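# Serkum Gripper Comparison

Last updated: 2019-06-08
3 min read
Filed under: Simulation / End effectors / Datasets

Grasp trials in simulation comparing two grippers, the Tistow and the Plomum, on the same arm and the same table. Maintained by Lerato Swanepoel. Send corrections to her before opening a pull request, as the label files are generated and hand edits get overwritten.

## Contents

- `trials/` one folder per trial, with joint states, gripper width and the commanded pose
- `renders/` still images from the fixed front camera
- `labels/` outcome per trial, plus the object that was targeted
- `configs/` arm, gripper and controller settings
- `tools/replay.py` plays a trial back from its joint states

There are 576 trials, split evenly between the two grippers. Each trial is a single pick attempt. The controller is Agbeko in position mode for all of them. Force mode was tried early and dropped after the fingers kept chattering on contact. Those runs are not included.

## Labels

`held` means the object was still between the fingers after the lift and a pause of 2 seconds. `slipped` means it left the table and fell. `missed` means it never left the table. `pushed` is used when the fingers moved the object before closing and the grasp failed for that reason. Swanepoel went over the `pushed` labels by hand.

Object yaw is drawn from the full 360 degrees at reset. Positions are drawn from a rectangle that stays clear of the base plate. If two objects overlap at reset, the draw is repeated, and the rejected draws are logged in `configs/resets.log`.

## Usage

 python tools/replay.py --trial 100

Add `--no-render` on machines without a display. Replay is not exact on older physics builds. Expect small differences in the final object pose.

## Known problems

- Gripper width is reported one step late in the Plomum trials. Shift it before comparing closing speed.
- Friction is the same for every object, so the results say little about soft or slick surfaces.
- The scale in the environment has no working readout. Do not use it for weights.
- Lighting is fixed.

A second set with a wrist camera is planned for September. It will use the same resets so that the views can be matched.

## Notes on the bottle trials

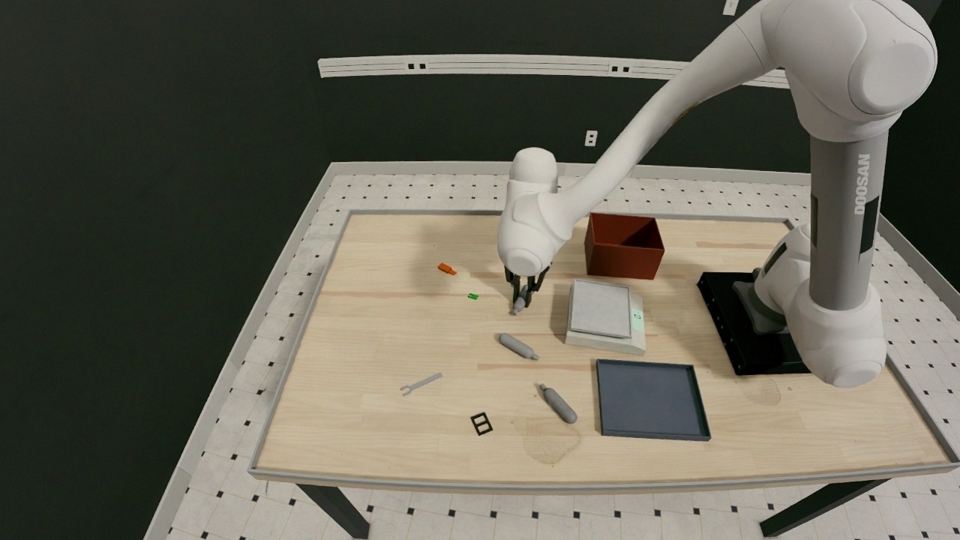
Bottles gave the widest spread of outcomes in this set, and they are the first thing to look at when comparing the two grippers. A grasp near the neck and a grasp on the body are logged under the same target name, so use the contact point in the trial file to separate them. Yaw matters here too. The two bottles left lying on the wood slant the same way but have their necks at opposite ends, and a policy that only estimates the long axis will treat them alike. Check the sign of the heading before scoring a neck grasp. The wrench and the small parts on the left half of the table stay in for the bottle trials and count as clutter.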